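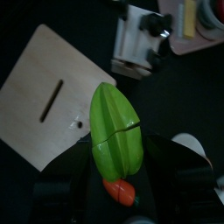 Closing the gripper was never the hard part, according to one member of the Istbridge shared workshop, who said most of the spring had gone into teaching the arm when to let go. The arm, which its builders call Shim, now spends its evenings on a dark tabletop with a set of toy kitchen pieces, including a green vegetable made in two halves and a light wooden cutting board.

The build began in May as a bench project for a handful of members who wanted an arm small enough to carry home. It uses hobby servos, a secondhand power supply and a base cut from scrap at the workshop. The two black fingers came off the workshop's own printer and are the 14th version. Earlier ones were too narrow at the tip and let rounded objects roll out sideways.

Total spending on parts stands at roughly $135, according to the build log pinned up by the door. The largest single item was the set of servos. The small camera near the gripper was taken from a box of spares and cost nothing.

Play food was chosen after a few weeks of work with plain blocks. Blocks have flat sides and are easy to hold. The toy vegetables are curved, they come in different sizes, and the ones made to be sliced have a joint across the middle. If the fingers press in the wrong place, the halves can come apart – a fault that is easy to spot and costs nothing to put right.

The control software is a package the group wrote and named Wukier. A member moves the arm by hand through a task while the software records the joint positions and the camera view. The recordings are then used to train the arm to do the task alone. The group has 60 usable recordings of the pick-up task so far and wants more before changing anything else on the table.

Lighting has been a recurring subject in the log. The table is near the back wall, and the overhead lamps there are weak. One entry asks for a lamp to be clamped to the shelf. Another, in different handwriting, asks that it not be the one from the soldering bench.

Work on the wiring is also unfinished. The cable to the wrist is tied along the outside of the arm and catches when the base turns past a certain point. A shorter cable has been ordered, and until it is fitted the software keeps the base from turning that far.

Shim will be taken to the Triveo makers' evening later in the year, where visitors will be able to guide it by hand. The drawings for the fingers and a parts list are in a binder at the workshop and may be copied by anyone who comes in. The arm is usually running from 7 p.m. on open evenings, and members ask that bags and coats be kept off the table while it is switched on.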